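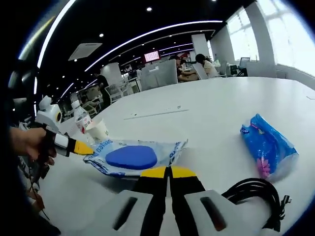

Jovdale Studio Program for Older Artists
Progress report to the Prenero Fund, second reporting period
Prepared by Shu-fen Lu, program manager

Enrollment

The program has 19 enrolled artists against a funded capacity of 19. Two places opened during the period and were filled from the waiting list. The minimum age is unchanged at 50. The waiting list stands at seven names, mostly printmakers, and press time is the limiting factor for that group.

Studio access

Studio hours were extended on Thursday to 8 p.m. at the request of artists who still hold day jobs. Evening use has been steady among the painters and low among the textile group. Tsung-han Liao is revising the booking sheet so that unused evening places are released at noon on the same day.

The etching press was out of service for two weeks while the bed rollers were replaced. Affected artists received equivalent time once it was running again. The cost was charged to the maintenance line, which remains within budget.

Mentoring

Yee-man Au and Tsz-kin Choi continue as mentors. Sessions are held monthly with each artist and cover work in progress, pricing, and the preparation of written statements. Several artists asked for help with cataloging earlier work, in some cases decades of it, stored at home without dates or dimensions. This was not in the original plan. We have set up a standard record sheet (title, year, medium, size, condition, location) and will report completed records as a separate item from next period.

Exhibition

The group exhibition is confirmed for November at the Sirham gallery. Each artist may submit up to two works. Su-chen Yau is handling selection and the hanging plan. Transport quotes have been received for framed work only; quotes for sculpture are outstanding.

Variances

Framing costs are over the estimate. We request approval to move the unspent portion of the travel line to framing. No change to the total award is requested.

Next period

Hang and document the exhibition. Fill any vacancies. Decide whether the Wu Room can take a second, smaller press, subject to a floor loading check.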